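The hand-held gripper is a tool, so sell it like one

Opinion, by Ward Schouten
June 2022

I pack and label kitchenware samples for a living, and for the past while I have also had a say in what my employer, Remska, buys to help with it. That is how I came to spend a good part of the spring with the Donel hand gripper kit. I think it is a decent product and I think it is being sold the wrong way.

The kit is a pair of fingers on a linkage, with a grip for your hand and a mount for a small camera. You pick things up with it, the camera records how you did it, and the recordings are used to teach a robot arm the same job. Donel sells the hand kit, the arm and the training service separately. The hand kit costs 2,625 euros. The brochure talks about the arm on nearly every page and gives the hand kit one paragraph and a drawing.

That seems backwards to me. The arm only learns what the hand kit gives it. If the person holding it has a tired wrist or can't close the fingers squarely, the arm gets that too.
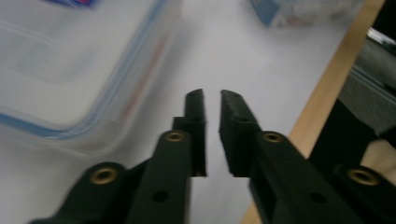

We asked for food storage boxes as our trial job, because they make up a large part of what goes through our room. They are harder than they look. A clear box with a clear lid gives you very little to aim at, and the rim sits out a little way from the wall, so a grip that is fine for a carton can slide up and catch on the lid. Donel's sales sheet shows the kit picking up wooden blocks. I don't know any business that is short of help with wooden blocks.

After 200 goes at moving boxes about the table I had a fair idea of what the kit is like to use. The linkage is good. Both fingers move together and there was no slack in it when we sent it back. The threaded brass inserts in the plastic are the right choice, since screws driven straight into plastic don't last once you start swapping parts. The weight is all at the front, though, and I felt it in my forearm before I felt it anywhere else.

The padding is my main complaint. On smooth plastic you depend on it completely, and it is the first thing to wear. Donel sells replacements only as part of a complete finger set. Clurkwood, who make a rival kit that we tried in November, sell pads by the strip and you stick them on yourself. The Clurkwood linkage is worse in every way, but I could keep it working with a pair of scissors and five minutes. 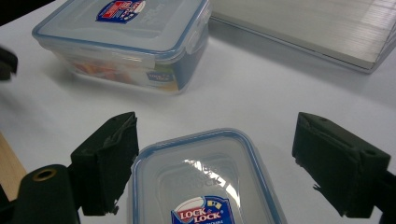 Does a small firm need the training service as well as the hand kit? Only if it has nobody on site who can sort recordings and throw out the bad ones. We did that ourselves in the evenings. It was dull, but it wasn't difficult, and paying for it would have cost more than the kit did.

The service is sold in blocks of 500 recordings. Donel's people were polite and answered the phone, but they count a recording as a recording whether or not the box was gripped properly. I would happily pay more per block for someone to tell me, on the first day, that I was coming in too steep. I had to work that out alone, and a good many of my early ones were no use to anybody.

There is an argument on the other side, and a colleague at our Hjaltested branch makes it often. She says the hand kit is a stage you pass through, that you use it for a few weeks and put it in a cupboard, and that it makes no sense for Donel to spend money on pads and grips. She may be right for a firm with one product. We change boxes every season. Every new lid is a new job, and out comes the kit again.

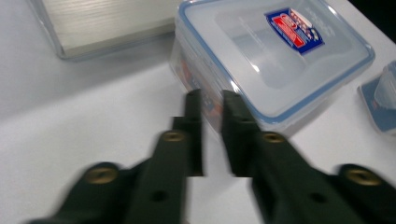 What I would like Donel to change

Sell the pads on their own, at a sensible price, and put a spare set in the case. Offer 3 sizes of grip, or one that adjusts. Print a plain page on how to approach clear plastic, glass and anything else shiny, written by somebody who has done it. Let customers send in a short batch for checking before they buy a whole block.

None of that needs new engineering. The linkage can stay as it is. I have told our buyer to order one hand kit and leave the arm until next year, and to ask about the pads before she signs.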